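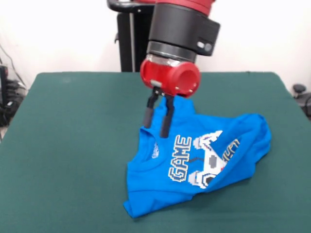
Home Topics Staff Boards Search Log in

Uniform shirts: home laundering and the replacement schedule

Alandale Parks District, Staff Discussion Board, Seasonal Operations

8 min read

Ross Dunbar
Facilities Administration
10th August

Colleagues are invited to comment on a proposed revision to Section 5 of the Seasonal Staff Handbook, which governs the issue, care and return of uniform shirts. At present each seasonal employee receives shirts at orientation, launders them at home, and returns them at the end of the appointment. Shirts found to be unfit for reissue are replaced at the District's expense.

Last season the District issued 522 shirts. Of those returned, 317 were judged fit for reissue. The remainder were faded, stretched at the collar, stained, or carried a persistent odor. The present unit cost from Grelus is $11, including the printed crest.

The proposal has two parts. First, employees would receive a written care sheet and would sign for it. Second, the cost of a replacement would be deducted from the final paycheck in cases where the damage is plainly the result of improper washing. Draft wording is available from my office. I would ask that comments be kept to the substance of the proposal.

Morven Drummond
Aquatics, Memstead Pool

Thank you for opening this to comment. I have no objection to a care sheet. I do object to the deduction, and I expect most of the pool staff would take the same view.

Our shirts are worn over damp swimwear for most of a shift. They are exposed to pool water and direct sun for hours at a time. A lifeguard who follows every line of a care sheet will still hand back a faded shirt in the fall. I do not see how anyone at the returns desk could separate fading caused by chlorine from fading caused by bleach in a home washer. The draft says "plainly the result of improper washing." Plain to whom?

I would also note that a number of our seasonal staff are 16 and 17 years old and that this is their first job.

Hamish Halliday
Grounds

I support the proposal as written. The Grounds crew returns shirts in poor condition every year and much of it is avoidable. Shirts are left in truck cabs over the weekend, balled up and damp, and by Monday the mildew has set. No detergent will take it out after that. I have raised this at orientation for several seasons with little effect. A modest consequence might succeed where reminders have not.

The sum in question is $11. It is less than the price of a lunch for two.

Morven Drummond
Aquatics, Memstead Pool

With respect, it is a meaningful sum to a person paid the seasonal rate and it would apply to each shirt. Most of my staff are issued three.

Uyên Vương
Payroll and Benefits

I would ask that the second part of the proposal be set aside until it has been reviewed by counsel. Deductions from a final paycheck for damage to uniforms are restricted in many places, and the rules for minors are often stricter. A signature on a care sheet would not necessarily amount to consent to a deduction. Payroll would not be in a position to process these deductions on the basis of a handbook revision alone.

I take no position on the care sheet.

Ross Dunbar
Facilities Administration

Noted. I will refer the deduction language to counsel this week. The discussion may continue in the meantime, and I would be grateful for suggestions on the care sheet itself. The current draft reads as follows:

Wash in cold water with like colors.
Turn the shirt inside out before washing.
Do not use chlorine bleach.
Do not use fabric softener.
Tumble dry low, or hang to dry.
Do not iron over the crest.

Euan Forsyth
Recreation Programs

I have two comments on the draft.

The instruction to wash in cold water is suitable for day camp counselors, whose shirts pick up little more than grass and sunscreen. It is less suitable for Grounds. Heavy perspiration and soil generally respond better to warm water, and I would suggest "cold or warm." The label on the Grelus shirt permits warm.

The line on fabric softener should be kept, and perhaps moved higher. Softener leaves a coating on the fibers that holds odor, and I suspect it accounts for a good share of the shirts we reject. Employees notice a smell, add more softener, and the smell gets worse.

Hamish Halliday
Grounds

I disagree on the water temperature. We tried warm two seasons ago and the crests cracked. I have kept a few of those shirts and can bring them to the office.

Euan Forsyth
Recreation Programs

I recall those shirts. They were supplied by Gunn, under the former contract, and the crest was a heat transfer. The present shirts are screen printed. I have washed mine in warm water since May and the crest is intact. I would attribute cracking to a high dryer setting in any case. Were they being dried on high?

Hamish Halliday
Grounds

I could not say how each employee dried them. I accept the point about the supplier. I would still prefer that the sheet say cold, as it is the safer instruction for people who will read one line and no more.

Morven Drummond
Aquatics, Memstead Pool

The sheet should carry a line specific to pool staff: rinse the shirt in fresh water at the end of the shift, before it goes into a bag. We have a utility sink at Memstead that could be used for this. Chlorine goes on working on the dye for as long as it remains in the cloth, and a shirt that sits in a gym bag overnight fares much worse than one rinsed at six o'clock.

I would further suggest a general instruction that wet shirts be hung up as soon as the employee is home, whether or not they are to be washed that day. This would also address Hamish's concern about the trucks.

Hamish Halliday
Grounds

Agreed on both.

Uyên Vương
Payroll and Benefits

A question on the return process. The handbook requires that shirts be "clean, dry and folded" on return. Last year the bins behind the front counter held a great many shirts that were none of these, and clean returns were placed on top of damp ones. If the count of shirts fit for reissue was taken after that, some of the loss may have occurred in our own building. Was the inspection carried out on the day of return?

Ross Dunbar
Facilities Administration

It was not. Returns were accepted over a period of two weeks and inspected in a single session afterward. I concede that this is a weakness in the figures and I should have stated it at the outset.

Euan Forsyth
Recreation Programs

In that case I do not believe the figures can support a deduction from anyone's pay, whatever counsel may advise. I had been inclined to support a limited version. I would now oppose it until there has been one season with inspection at the counter and the employee present.

Hamish Halliday
Grounds

I remain of the view that some consequence is needed. An employee who returns a shirt with the sleeves cut off has not suffered from a problem with our bins, and we had several of those. I would be satisfied with a narrower rule covering deliberate alteration and shirts that are not returned at all.

Morven Drummond
Aquatics, Memstead Pool

I could accept a rule on unreturned shirts, provided it is lawful and is explained at orientation in plain language. On altered shirts, I would observe that my staff cut the sleeves off in the heat when no sleeveless option is offered. Might we ask Grelus for a quotation on tank tops in the same blue?

Ross Dunbar
Facilities Administration

I will ask. The present color may not be stocked in that style.

To summarize where matters stand: the care sheet will be revised to include the fresh water rinse, the hanging of wet shirts, and the warning on softener nearer the top. Water temperature remains open between Grounds and Recreation Programs, and I would ask the two of you to send me agreed wording. The deduction is suspended pending advice. Shirts returned this season will be inspected at the counter, one at a time, and the result entered on the return slip.

The order for next season is to be placed in December, and I will need each division's sizes before then.

Euan Forsyth
Recreation Programs

Proposed wording on temperature: "Cold for light wear. Warm for heavy soil. Never hot." Hamish, please let me know if this is acceptable to Grounds.

Hamish Halliday
Grounds

Acceptable, if "Tumble dry low" is printed in bold.

Uyên Vương
Payroll and Benefits

Please copy Payroll on counsel's reply when it arrives. Will the return slip be a new form, or an addition to the existing checkout sheet? If the latter, I need the field names before the next print run.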